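Chapter 6
Teaching by Hand: Your Club's First Pick-and-Place Task

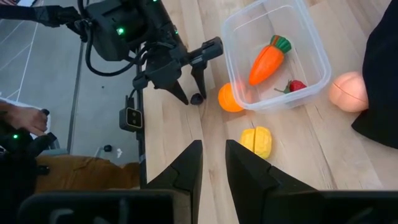

By October most robotics clubs have an arm that moves when it is told to. Now comes the part we have been looking forward to since Chapter 1 – getting it to do a job! In this chapter your team will teach an arm to pick up toy food and put it in a container, and you will do it by showing the arm what you want, again and again, until you have enough good runs to train on.

The Burncombe club started with the same task. Natalia Lozano and Jarlath Fitzgerald took turns driving while Macarena Riquelme kept the log, and by the end of the term they had 315 recorded runs. Their first 20 went in the trash. The drivers had been rushing, and the arm would have learned to rush too (it learns your bad habits just as happily as your good ones). So slow down, and expect to throw some work away.

Toy food is a wonderful thing to practice on. A round fruit wants to roll. A long carrot can be gripped well across the middle and badly at the tip. Small pieces are hard to line up with the fingers, and you will feel very proud the first time you get one.

Before you begin, you should have:

A working arm and gripper, checked as in Chapter 5
A clear container with no lid
Several toy foods of different shapes
A notebook for the log

Section 6.1 covers driving the arm smoothly. In Section 6.2 you will record 50 runs, moving the food to new spots between them. Section 6.3 is about watching those runs back as a team and deciding which to keep – leave plenty of time for it, as the arguments are half the fun.

Key words: demonstration, run, grasp, reset, log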